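How a Refrigerator Keeps Food Cold
Wultent Science Pages for Ages 9 to 12
Updated 12/3/18

A refrigerator does not make cold. Cold is the word for having little heat. A refrigerator takes heat out of the air and food inside it and moves that heat into the room.

Heat moves by itself from a warmer thing to a cooler thing. Moving it from the cool inside to the warm kitchen takes energy. The energy comes from the wall outlet.

The parts

The work is done by a fluid called the refrigerant. It travels around a closed loop of tubing. One part of the loop is near the food space. Another part gives off heat to the room. A pump called the compressor pushes the refrigerant along.

Step 1. Liquid refrigerant passes through a narrow opening. Its pressure drops and it becomes very cold.

Step 2. The cold refrigerant flows through the evaporator, a set of tubes by the food space. It soaks up heat and turns into a gas. Your skin feels cooler when water dries on it for the same reason.

Step 3. The compressor squeezes the gas. Squeezing raises its pressure and makes it hot.

Step 4. The hot gas flows through the condenser. Heat passes into the kitchen air, and the gas becomes a liquid again. Then the loop starts over.

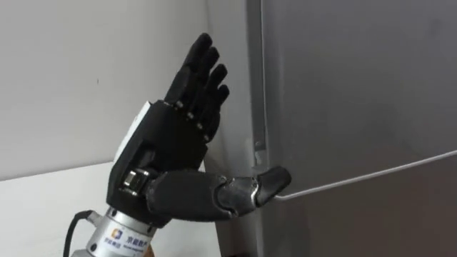
Leaving the door open will not cool the kitchen on a hot day, a reader named Kidel wrote to us in September, and asked why. Heat taken from the air in front is given back to the same room by the condenser. The compressor's motor adds more heat of its own. With the door open, the kitchen slowly gets warmer.

Why it turns on and off

A thermostat measures the temperature inside. When it rises above the setting, the compressor starts. When it falls far enough, the compressor stops. The hum you hear comes mostly from the compressor and the fans.

The walls and door are filled with insulation, often a stiff foam. Foam holds many small pockets of gas, and heat passes through them slowly. A soft seal runs around the door. A magnet in the seal pulls it against the metal.

Try it

You need a thermometer made for refrigerators and a glass of water. Put both on the middle shelf. Wait 60 minutes and read the thermometer. Move it to a door shelf, wait another 60 minutes, and read it again. Write down both numbers. Door shelves are often warmer.

Words to know

Refrigerant: the fluid that carries heat around the loop.
Evaporator: the tubes where the refrigerant takes in heat.
Condenser: the tubes where the refrigerant gives off heat.

Next page: How a Thermos Works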